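Sustilier Workshop Notes
Keeping a bench-clamped robot arm from walking off its mark
11/08/2018
5 min read

We run small printed servo arms at the edge of an ordinary table, sorting plastic bricks by colour. In July one of them came off its clamps in the middle of a run. On move 1053 the base tipped back, the gripper came up off the bricks, and the arm hung over the edge by its cables until someone got to the switch. We lost a servo horn, a connector and an afternoon. No one was hurt, but a hand had been near the base a minute earlier.

What follows is what we changed, in the order you'd want to do it.

Check the clamps first

The clamps had been tight in the morning. Every time the arm swings out and stops short, the load on them reverses, and after a few hundred moves a small screw clamp will back off a quarter turn. Printed plastic also creeps under pressure, so even a clamp that hasn't turned can end up loose.

Nip them up by hand, run the arm for ten minutes, then nip them up again. After that, check at every break. Put a dab of paint across the screw and the clamp body so you can see movement at a glance. Don't reach for pliers. We cracked a base plate that way and it took all night to print another.

A scrap of bicycle tube under each jaw helps on a slick tabletop. Cut it bigger than the jaw and trim it afterwards.

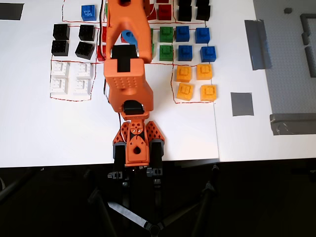

Base clamped at the table edge, with the cables run up the left side of the arm.

Mark where the base sits

When we put the arm back it went down slightly to one side of where it had been. The programmed positions were all out by the same bit, and the gripper closed on the edges of bricks and flicked them about. It took us far too long to work out why, as we were busy blaming the new servo.

Draw around the base with a fine marker before you run anything. Then pick one brick position as a reference and send the arm there, slowly and with the gripper open, at the start of each session. If it misses the reference, stop and sort out the base. Don't nudge the bricks over to suit the arm.

Marker comes off a white tabletop with methylated spirits on a rag. Try a corner first.

Leave slack in the cables, but not too much

The second fault turned up while we were chasing the first. A servo cable had been tied down hard at the shoulder, and at full reach it pulled on its plug. The servo dropped out for an instant, came back, and jumped to its last commanded position at full speed. That jump is the one to worry about if your fingers are in there.

Move every joint through its whole travel by hand with the power off, and watch the plugs. No plug should move. Then look at where the slack goes when the arm folds up, as a loop that hangs low will hook a brick or a neighbouring finger.
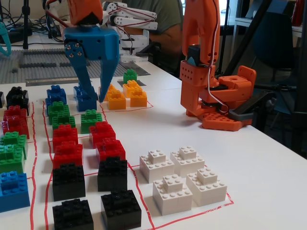
Two arms on one table need a rule about who goes where. Ours share the middle of the table, and before the rule we had them knock together twice, both times at low speed, both times because one was sent home while the other was still reaching. Give each arm its own patch, written down, and park one before the other crosses. Cables count as part of the arm. The one on the blue gripper loops away toward the back of the table, and any path for a second arm has to clear that loop as well as the fingers. With bricks stacked two high you also need to lift to the height of the stack plus whatever the gripper is carrying, and then a bit more. Ours was set for single bricks for a week after we started stacking.

Power and stopping

The Stetitz supply we had been using was rated at 3000 mA, and that's fine for one arm moving gently. With all joints loaded it sagged, and the weakest servo let go first. Size the supply for every servo stalled at once.

Put the switch where you can hit it without reaching across the arm. Ours had been behind it. It's now on the front edge on an 81 cm lead. Remember that cutting the power lets an arm like this fall, so keep your other hand out from underneath.

Feel the servo cases every so often. Ours sit at 43 degrees on the Vovedov thermometer after a long run. If one is much hotter than its mates, look for a binding joint before you order a replacement.

Before each run

Clamps tight, paint marks lined up.
Base inside its outline.
Plugs pushed home.
Reference brick reached at slow speed.
Floor clear around the stand legs.
Switch tested with the arm in its parked position.

If you do lose a horn, the Ševčík spares bag has the common spline sizes. Count the teeth on the old one before throwing it out. We didn't, and bought the wrong bag.

Related
Getting stripped screws out of printed parts
Which glue for a cracked bracket
Labelling servo leads so you can read them later
Cleaning marker off benches and whiteboards

Contact us | © 2018 Sustilier | Back to top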